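Reading the minutes: a conversation on nursing schools and the church archive

April 2019

The Zoston Centre for Religious and Social History has supported research on denominational education since 2014. Its current project concerns the training schools for nurses run by Protestant sisterhoods between the wars, and the extent to which the women who governed them shaped provincial health policy. The project's lead historian spoke with the Centre's newsletter ahead of a public lecture in June.

The work began with the Hettiarachchi Collection, a body of correspondence and minute books deposited by the descendants of a mission physician. "I had gone in looking for material on hospital finance," the historian said. "The minutes of the sisterhood's council were filed behind the ledgers, and they had not been catalogued. It was plain within an afternoon that these women were negotiating directly with the ministry."

The collection holds 125 letters between the sisterhood and public officials. Many concern the length of the probationary term, a matter on which the council held firm views. "The officials wanted a shorter course, to fill the wards," the historian said. "The council wanted four years, and it wrote letter after letter until a compromise was reached." 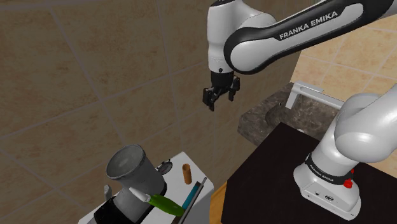
Did the sisters regard themselves as part of the women's movement?

"Some did, and they said so in private. The council as a body was more cautious, and its published reports avoid the term. What one finds in the letters is a practical programme – wages, pensions, the right to sit examinations – argued in the language of Christian service."

The historian was careful to note the limits of the sources. The letters of the probationers themselves are few, and those that survive were generally kept by the institution. "We hear the council at length and the students hardly at all. I have tried to mark that silence in each chapter and to avoid speaking for them."

Comparison with other denominations forms the second part of the study. The Ziltumik Fellowship has funded research visits to four regional archives, where the records of Catholic and Methodist schools are held. The historian described the differences in organization as considerable, particularly in the authority granted to lay women.

The resulting monograph has been accepted by Jelleo Press for its series on religion and public life. A finding aid to the correspondence will be made available to readers at the Centre, and enquiries regarding access may be directed to the reading room.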